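From: Samuele Grasso
To: toft-makers list
Subject: Re: [toft] Gripper pair, finger spacing and the cloth problem

Gitau Mwaipopo wrote on Sunday:
> Nice to see the grippers closing on something softer than a
> block of pine. Three questions before I start printing mine.
> Are you still on the curved fingers, or did you go back to the
> straight ones? What do you do about the pads? And does the
> Fika board cope with two grippers, or does it sulk like mine?
> I have a spool of the Zonden filament here and would rather
> not turn all of it into scrap.

Gitau,

Still curved. I printed the straight ones twice out of stubbornness and they were very good at holding things I had already put into them by hand. The curved pair meets at the tips first, so you can pick at an edge of cloth without grabbing half the garment along with it.

The Fika board copes, provided both grippers don't start moving in the same breath. I put a short delay on the second one and the sulking stopped. Mine had been resetting itself, which I spent an evening blaming on the code. The code was innocent for once. The supply was a bargain, and it showed.

For cloth I now work with one corner up high in the white gripper and the black one closed lower down, with the fabric slung between them. It sags a good deal and it bunches where the black fingers close, but I can live with bunching. What I can't live with is a sleeve going under the finger and into the joint, as happened in August to a shirt I was rather fond of. 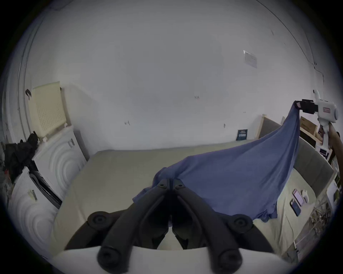
Settings and parts, as they stand

1. Closing force. I have it at 41 on the Sundudmont scale, whatever that is a scale of. Lower and thin cloth creeps out. Higher and the servo starts to sing.

2. Pads. Black rubber sheet, glued and then left alone overnight. I know you won't leave it overnight. Leave it overnight.

3. Delay between grippers. 600 milliseconds. I tried 2000 and it was like watching two people being polite at a door.

4. Tip screws. Snug, then back a quarter turn, or the fingers bind.

5. Print time. 14 hours for the full set on my machine, so don't start it after supper if you sleep in the same room.

Zonden should be fine for the fingers. I'd keep it away from the mount – mine crept over a warm week and the whole thing developed a lean.

Files are in the usual folder. Ignore the one called final.

Samuele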